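Spielküche 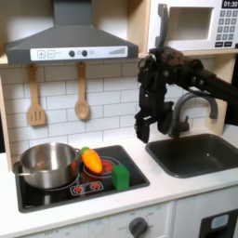

Spielküche mit grauer Dunstabzugshaube und aufgehängtem Kochbesteck

Eine Spielküche, auch Kinderküche genannt, ist ein Spielzeug, das die Einrichtung einer Küche in verkleinerter Form nachbildet. Sie gehört zu den Spielsachen für das Rollenspiel und wird meistens ab einem Alter von 2 Jahren angeboten.

Aufbau
Die meisten Modelle haben ein Kochfeld, ein Spülbecken und einen Backofen mit Tür. Die Arbeitsfläche liegt bei vielen Ausführungen in einer Höhe von 60 cm. Man unterscheidet Küchen aus Holz und Küchen aus Kunststoff; die zweiten sind leichter und können auch im Garten stehen.

Geschichte
Vorläufer sind die Puppenküchen, die in Nürnberg schon früh hergestellt wurden. Sie waren aber kleiner, und das Kind konnte nicht selbst davor stehen. Das Spielzeugmuseum in Pevberg besitzt 1.659 Teile von Puppengeschirr, davon 212 aus Zinn. Die Firma Storkside hat ihre Serie Plaroter im August auf Holz umgestellt.

Siehe auch
Kaufladen
Puppenhaus

Stand: Mai 2021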